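The machine had come with the hall, like the urn and the smell of old floor polish, and my sister and I had been told when we took on the lease that it would go when it felt like going. It felt like going on Fridays, mostly. So on Friday afternoons I carried the week's washing down from the flat in two green bags, and sat with it, and thought about our mother.

She had firm views on laundry, our mother. She did not believe in warm water for anything with colour in it. She believed in turning out pockets twice, once over the basket and once over the machine, and over the years the second turning gave up a bus ticket, a quantity of sand from the beach at Gronora and, on one memorable morning, the key to the shop. She kept a jar on the sill for coins and by her own account had made eighteen dollars in it the winter I turned nine, every cent of it my father's.

His shirts were all blue. He bought them from Gromel's in the main street, the same shirt over and over, and when the elbows went she cut them up for dusters, so that for most of my childhood we wiped the table with him and he sat down to it in the next one along. After he died there was one left. I took it because my sister took the clock, and that seemed fair to us both, though she has since said the clock loses ninety seconds a day and would I like to swap. 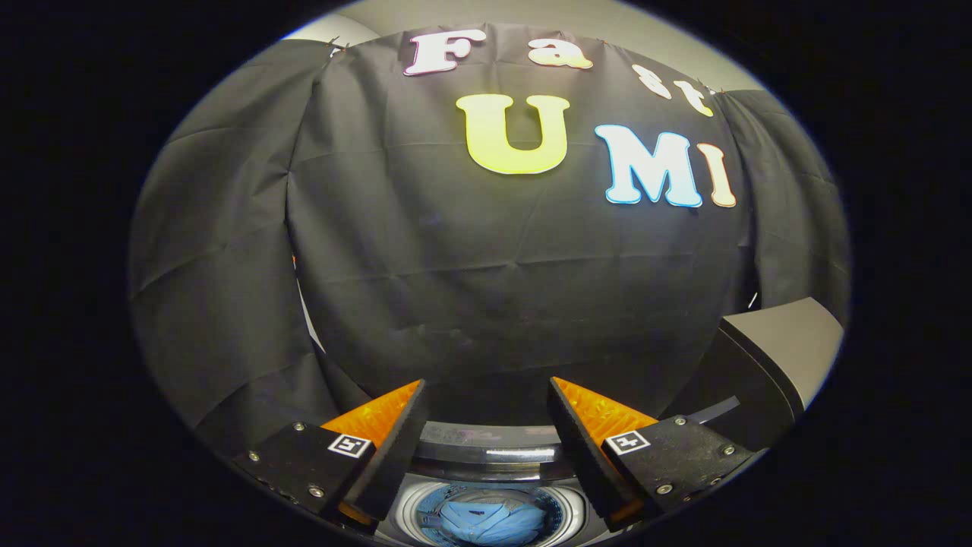
*Urnmont Quarterly · Issue 18 · p. 434*

I would not like to swap. I've worn the shirt to two weddings and a job interview and to paint the back fence, and I put it in by itself that afternoon, ahead of the towels, because she would have wanted it done by itself. Then I stood with my hand on the machine and couldn't quite bring myself to start it.

It's a foolish thing to be shy of. The shirt had been washed a hundred times since he last had it on, and whatever there was of him in the collar had gone down the drain years ago, at the old house, in cold water. I knew that perfectly well. But I'd been up half the night with my sister on the phone – she was at Zakaria by then, in the flat above the bakery, with the clock going in the background – and we had talked about him until the pair of us were hoarse, and it seemed to me a bit abrupt, somehow, to go straight on to the rinse.

So I fished it out again and went through the pocket, a second time, the way she'd taught us. There was nothing in it, of course. I put my own dollar in, for company, and took it out again, feeling silly, and set it on the windowsill where a jar might go.

Then I put the shirt back and pressed the button, and the old thing grumbled and thought it over and began to fill. I sat down on the towels to wait.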